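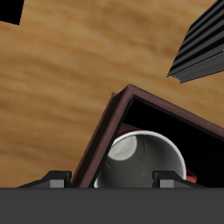

Workstation Inspection Checklist – Assisted Desk Sorting, Donati Office
April 2019
Completed by: Benedetta Amato
Reviewed with: Raffaele Bianchini, Gheorghița Pop

1. Gripper and fingers
Pads seated on both fingers: OK
Pads clean: OK
Edges and fasteners: OK
Comment: Gheorghița wipes the pads at the start of her shift. This was never written into anyone's duties. Please add it to the shift sheet and allow time for it.

2. Cups and mugs
Item checked for chips before handling: NOT DONE
Grip force setting posted at station: OK
Comment: A white-lined cup on its side in a box is the pick people ask about most. The opening faces mostly toward the camera and the fingers have to come in near the rim. Staff used to check for cracks by hand without thinking about it. Now the cup may not pass through anyone's hands until the end of the job, so the check has to be its own step. Cracked or doubtful cups go in the reject tray.

3. Table surface
Free of liquid and loose paper: OK
Items inside marked reach: OK
Comment: Binders may be left standing, but they should not lean on each other. Raffaele says two went over last October when someone set them down in a hurry. Wide spacing is fine. Straight rows are not required. 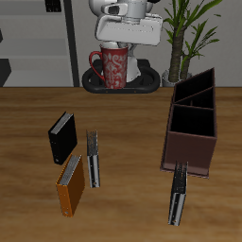
The same goes for the desk organizer. Keep it on the table, leave it open, and do not use it for pens or keys while the station is live. Three people told me they still drop things in there out of habit.

4. Stop controls
Stop button within reach of seated operator: OK
Stop button within reach of second person: FAIL
Comment: The second person stands on the far side and has to walk around the table. Clekholm to quote for another button. Until it is fitted, one person at the station only.

5. Walkway and shelving
Walkway clear: OK
Shelves stable: OK
Plants and pots outside arm reach: OK
Comment: None.

6. Training and workload
Operators signed off: 2
Refresher due: none
Comment: Filing used to be shared by the whole office. It now falls to the two signed-off operators, who mostly watch and step in when a pick fails. The log shows 716 picks since the last inspection and 419 of them were binders. Both operators said watching is more tiring than filing was. I recommend a change of task every hour – Ermanno Piras to draft a rota.

Result: Pass with conditions. Items 2 and 4 to be closed before the next inspection.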